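Sim bench notebook, October: gripper comparison, doors task, Kurnelley house
Wide parallel on the left, slim on the right, both arms in the one run
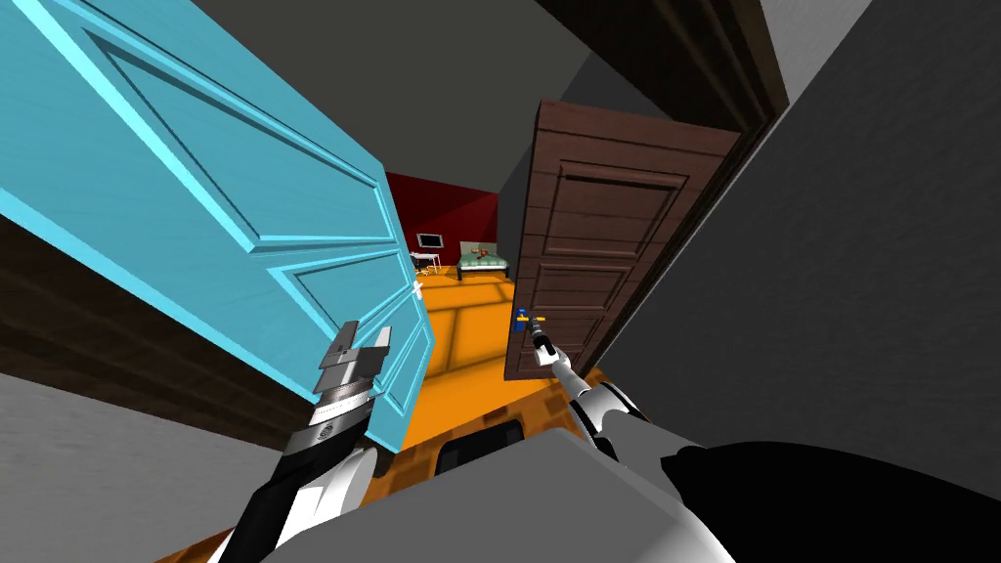 Setup

Same base, same two white arms, same controller (Levton, stock gains, because last time I touched the gains Brenda had to reinstall everything). Left wrist carries the wide two-finger gripper with the flat pads. Right wrist carries the slim one that Facundo keeps calling the chopsticks. The hallway is the two-door one that leads down to the bedroom with the orange tile floor and the red wall. Whoever picked the colours for this house has a lot to answer for, but at least you always know which room you're in.

Blue panelled door for the left arm, brown wooden one for the right. Handle on the brown door is the little blue and yellow job. Blue door has the small white cross.

Planned 300 episodes per gripper. Control loop at 50 Hz. Finger force cap at 80 percent of whatever the model file claims is the maximum, a number I've stopped believing.

Left arm, wide gripper

Good at leaning on things. If the job is "make the door go further that way", you put the flat fingers against the lower part of the door and drive the base, and it mostly behaves. Holding the door with the fingers pointed up gave less chatter at the contact than coming in side-on. Didn't expect that. Might be the pad geometry, might be that the side-on approach puts the wrist near its limit and the solver gets cranky.

Hopeless at the cross handle. The pads straddle it, close on it, and then slide off with great dignity. Tried a 45 degree roll of the wrist. Slid off at 45 degrees.

Also had the fingertip catch the bevel on the lower panel a few times and stop the arm dead. The collision mesh there is finer than it needs to be. Asked Brenda Benítez for a simplified door. She said the simplified door was the old door, which I complained about in writing, and she still has the writing.

Right arm, slim gripper

The better of the two on handles by a long way. Narrow fingers get in behind the blue and yellow one without fouling the door face, and the approach can be quite sloppy and still end up somewhere useful. What it can't do is push. Put any load across the fingers and they deflect, then the controller tries to correct, then you get the wobble. Facundo Bustos says that's realistic. I said I don't need realism from something I haven't bought yet.

Self-collision is the other nuisance. With the base turned hard in toward the brown door the forearm comes very close to the big black body part on that side. The checker flags it early and kills the episode. Padding dropped by a hair, rerun queued. If it clips for real I'll put the padding back and deny everything.

Camera

The head view is badly tilted at this pose and I left it that way for the whole batch. Both doors lean in at you and the bed end of the house is tiny. The Delorme tracker still found both handles, but the estimate on the brown door jumped whenever the right gripper came in front of it. Wrist camera would fix that. We have a wrist camera model. It's in the Jirnasberg branch, along with my will to live.

Where it's at

Keeping the mixed pair for now: wide on the left for shoving, slim on the right for grabbing. It looks daft and does the job better than a matched set of either. The catch is that every task now has a handedness, so a door hinged the wrong way means turning the whole base around in a narrow hall.

To do

Swap the grippers over and repeat the full 300, otherwise I'm comparing doors and calling it grippers. (Facundo's point. Annoyingly correct.)

Try longer pads on the slim one before giving up on pushing.

Log contact force at both wrists, not only the left. I forgot to tick the box for the right arm.

Ask Brenda nicely about the bevels.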